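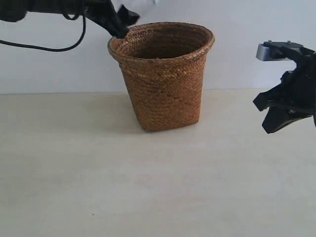
Sobre mí y sobre Zodov

Inicio Talleres Tienda Sobre mí Contacto

¡Hola! Zodov es mi taller de papel maché, en un bajo de la calle Meléndez, y lo llevo yo sola (bueno, con la radio puesta todo el día). Empecé en septiembre, hace ya unos cuantos años, haciendo cabezudos para las fiestas del barrio, y me enganché tanto al engrudo que dejé la oficina.

Hago máscaras, cabezudos pequeños y bichos de todo tipo, casi siempre por encargo. Para una cabeza mediana suelo dar más de 20 capas de papel, y entre unas cosas y otras se me van 3 semanas, así que si la necesitas para una fecha concreta, ¡escríbeme con tiempo!

También doy talleres. El de iniciación dura dos tardes y cuesta 30 euros con el material incluido; trae ropa vieja, que la cola blanca no perdona. Para quien ya tiene práctica hay otro de máscaras articuladas que llamo Kosutcombe, como la primera que me salió bien: una especie de zorro con la mandíbula torcida que sigue colgado en la entrada.

Las pinturas las compro en Ditel, a dos calles, y el papel me lo guardan los vecinos. Si tienes periódicos viejos, pásate cualquier mañana y de paso te enseño lo que esté secando.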